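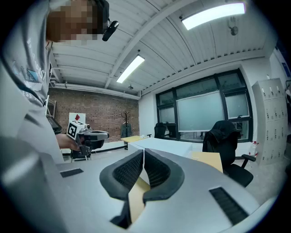 Hellgraues T-Shirt, kurze Ärmel. Am Fenster Tageslicht.

3. Dezember 2021

Heute Morgen lag die Nebenkostenabrechnung im Kasten. 232 Euro Nachzahlung, davon ein ordentlicher Teil für »Allgemeinstrom«, also für das Treppenhauslicht, das ausgeht, sobald ich mit dem Schlüssel vor dem Schloss stehe. Ich habe den Brief dreimal gelesen und dann zu den Wörterbüchern gelegt, wo er Gesellschaft hat.

Eigentlich wollte ich arbeiten. Die Übersetzung für Gauthier muss vor Weihnachten fertig sein, ein Buch über das Einmachen, von einer Frau verfasst, die offenbar vier Keller besitzt und in jedem einen anderen Essig. Ich hänge seit gestern im Kapitel über Quitten. Im Französischen simmert dort alles, und zwar seitenlang, und im Deutschen habe ich dafür köcheln, ziehen und leise kochen, danach wird es dünn. Bei »sanft blubbern« habe ich mich vor mir selbst geschämt und den Rechner zugeklappt.

Stattdessen also Quitten gekauft. Recherche. Der Mann am Stand fragte, ob ich wisse, worauf ich mich einlasse, und ich sagte ja, ich hätte ein Buch darüber geschrieben, was ja fast stimmt. Zwei Kilo. Der Flaum geht mit einem Geschirrtuch ab, behauptet das Buch. Bei mir ging er auf das Geschirrtuch, von dort auf den Pullover und von dort vermutlich in die Lunge. Das große Messer steckte gleich in der ersten Frucht fest, ich habe das Ganze hochgehoben und samt Quitte auf das Brett geschlagen, bis unten jemand mit dem Besen antwortete.

Mittags rief Thérèse Girard vom Verlag an. Sie wollte wissen, wie ich vorankomme. Ich sagte, ich sei mitten in den Quitten, und das war nun wirklich keine Lüge. Sie hat vorgeschlagen, das Vorwort zu kürzen, um 4000 Zeichen, am liebsten die Stelle mit der Großmutter. Ich bin sehr dafür. In jedem Kochbuch, das ich bisher übersetzt habe, steht eine Großmutter am Herd, und immer hat sie nach Gefühl gesalzen. Meine hat Dosen aufgemacht und dabei geraucht.

Nachmittags das Gelee. Der Saft lief durch das Tuch, das heißt, er lief eine Weile lang nicht und dann auf einmal sehr, am Topf vorbei bis unter den Herd. Dort unten fand ich die Schraube vom Backblech, die ich seit September suche, und einen Löffel, der mir nicht gehört. Gelierprobe auf dem kalten Teller: lief. Zweite Gelierprobe: lief langsamer. Nach der dritten hatte ich keine Teller mehr und habe einfach abgefüllt. Vier Gläser. Wenn man die Arbeitszeit mitrechnet, ist das Gelee teurer als der Allgemeinstrom.

Gegen Abend noch im Vadum gewesen, nur auf ein Bier, aber drinnen war es voll, und draußen unter dem Heizpilz saß einer, der sehr laut von seiner Scheidung telefonierte. Bin weiter zum Zasham und habe Linsensuppe mitgenommen. Auf dem Heimweg fiel mir ein, dass man »mijoter« an der Stelle mit den Schalen auch ganz weglassen könnte. Die Schalen sind einfach im Topf, und es dauert zwei Stunden, mehr muss kein Mensch wissen. Das habe ich mir mit kalten Fingern auf den Kassenzettel geschrieben.

Jetzt ist es kurz vor elf, die Küche riecht wie eine bessere Drogerie, und beim Gehen kleben die Hausschuhe. Ein Glas habe ich eben schräg gehalten. Es bewegt sich noch. Morgen die Vermieterin anrufen wegen der 232 Euro, vorher den Löffel unten abgeben, falls er von dort ist, und Kapitel sieben anfangen: Rote Bete.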